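Teaching a robot to fold boxes, one bad fold at a time

I spent an afternoon in January at Sistamico's shop on the edge of Plollura, and I have to say my wrists are still sore! The company packs mail orders for other people, and this winter it started teaching a two-armed robot to handle cardboard. The teaching is done by hand. You sit in a chair, grab a pair of handles, and whatever your hands do, the robot's hands do too.

Keerthana Suvarna runs the sessions. She gave me 2 minutes of instruction (squeeze to close, relax to open, don't yank) and then let me have a go. My first try ended with the box on the floor. My second was slower and a bit better, and by the fifth I had stopped looking at my own hands and was only watching the cardboard.

Each try gets recorded, arm movements and camera views together, and the good ones go into the pile the robot learns from. A session is 10 tries, then a break, then 10 more. Suvarna likes people to do it a little differently every time – start from another corner, nudge the sheet over, let a flap spring up and deal with it. She also likes old boxes, the kind with creases everywhere and a ragged edge where somebody ripped a strip off, since that's what comes back through the door in returns.

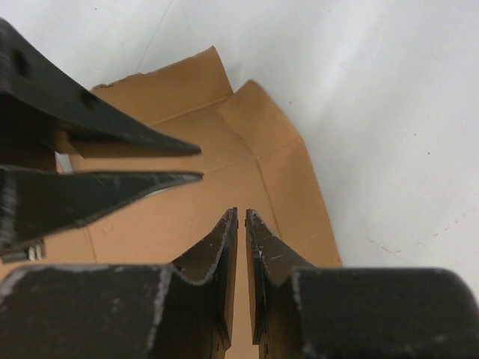

Suvarna told me the hardest habit to break is rushing. People who fold boxes for a living want to go at their normal speed, she said, and the robot ends up with a recording full of jerks and grabs. "Go like you're showing your grandmother," is how she puts it, and she'd take 5 calm tries over a whole morning of fast ones.

I can see why the fast folders struggle. You can't feel the cardboard through the handles on this setup, so you're guessing how hard you're squeezing by watching it bend. Sistamico has asked Pevard, which built the handles, for a pair that pushes back a little. Those are supposed to be ready for testing in the spring, and I've already asked if I can come back and try them.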